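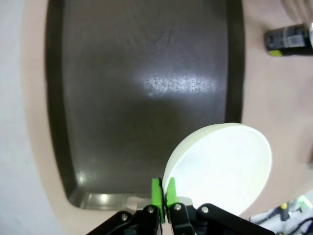
La pince de la cellule et ses doigts verts, près du bord du bol blanc.

Cellule de manipulation de Grirmont : remise en service après révision de la pince

Le service Automatisation informe les utilisateurs que la cellule de manipulation du site de Grirmont est de nouveau disponible depuis le 21 mai 2025. L'intervention, conduite par Marjatta Heinonen avec l'appui de Minttu Juntunen, a porté sur la pince, sur la caméra de poignet et sur le cheminement des câbles du poste.

La révision avait été demandée par l'équipe d'essais du programme Irkora, dont les travaux portent sur la saisie de vaisselle et d'ustensiles de cuisine courants. Plusieurs comptes rendus signalaient des prises incomplètes sur les objets à bord mince, ainsi qu'un léger décalage entre la position commandée et la position atteinte par les doigts en fin de fermeture. Les journaux ont été transmis au service sous la fiche 1201, qui reste consultable par les équipes concernées.

Le démontage a confirmé un jeu dans les articulations de la pince, du côté gauche principalement. Les axes ont été nettoyés puis remontés, et la visserie des platines a été resserrée au couple prescrit par la notice interne. Les embouts des doigts ont été remplacés par paire. Le service rappelle à cette occasion qu'un embout ne doit jamais être changé seul : deux épaisseurs différentes suffisent à déporter le point de contact et à fausser l'étalonnage.

La caméra de poignet a ensuite été réalignée. Le réglage retenu conserve les extrémités des doigts dans le champ, en bas de l'image, de manière à laisser visible la zone d'approche. L'exposition a été reprise avec le plateau de cuisson sombre posé sur la table. Cette surface, bien que mate, renvoie une tache lumineuse sous l'éclairage du plafond, et le seuil précédent conduisait parfois le logiciel Clevetti à interpréter ce reflet comme le contour d'un objet. Le nouveau profil est enregistré sur le poste sous le nom « table claire 2 » et se charge au démarrage.

La vérification fonctionnelle comprend désormais trois étapes, à effectuer dans l'ordre :

Fermeture à vide, à vitesse réduite, et contrôle visuel de l'alignement des deux doigts.
Approche du bord d'un bol clair placé à cheval sur le plateau et sur la table, sans fermeture de la pince.
Saisie du même bol par le bord, levée et dépose à l'emplacement d'origine.

La deuxième étape est nouvelle. Elle a été introduite à la demande d'Aino Ahonen, responsable des essais, pour vérifier la hauteur d'approche lorsque l'objet repose en partie sur le rebord du plateau - situation fréquente dans les séries Irkora et mal couverte par l'ancienne procédure. La vérification complète demande roughly huit minutes.

Les utilisateurs sont priés de ne pas modifier la position des câbles en bordure de table. Tout frottement constaté lors des mouvements du bras doit être signalé avant la poursuite des essais. Les rayures relevées sur le fond du plateau sont sans incidence sur les mesures et ne justifient pas son remplacement. Les autres objets servant aux essais peuvent demeurer sur la table, à condition de rester hors de la trajectoire déclarée.

Un lot d'embouts de rechange a été commandé auprès de la société Mathebula. Dans l'attente de la livraison, prévue en juin, le retrait de pièces au magasin est soumis à l'accord de Lempi Juntunen. La procédure révisée est affichée au poste et déposée dans l'espace documentaire du service - les versions antérieures doivent être retirées des classeurs.

Les demandes de créneau sont à adresser, comme auparavant, à Aino Juntunen.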